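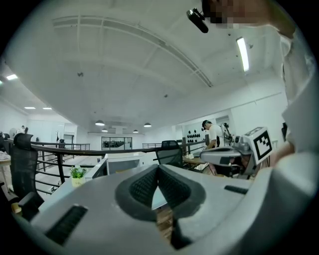 4.2 Collection outside the test kitchen

Whether a machine can put away a dish rack or sort a tray of screws depends a lot on where its training data came from. Our first set was all recorded in one small kitchen, with one lamp and one counter, and the policy learned that counter very well. For the second set we moved to an open office floor and gave operators the handheld grippers (Figure 3). The wide lens takes in far more than the task: ceiling lights, hanging lamps, a railing, office chairs, people nearby. The second gripper carries a square marker on its housing, which gives us the distance between the two hands. We left the background in. No cropping, no masking, apart from blurred faces.

Figure 3. View from one handheld gripper during collection at the Bastos site. The second gripper and its marker are at right.

The full set holds 1,234 demonstrations, 848 of them two-handed. Chores were folding towels, closing lidded boxes, sorting small parts and wiping a tabletop. Koutsoukos checked every two-handed clip for lost markers, and clips with long gaps were thrown out before the count above. Training used the Jikthorpe code with no changes except the learning rate – see Appendix B.

Results are mixed. Wiping and box closing carried over to a new room with little loss. Folding did not. The arms grab the first corner fine, then pull too early and the towel slides off the table. Sorting is somewhere between the two, and slow; a person finishes the tray before the robot has done one row. We ran 400 trials in total and the failures bunch up at the hand-over step, where one gripper hides the marker on the other. More data may help there, or a second marker. We have not tryed either yet.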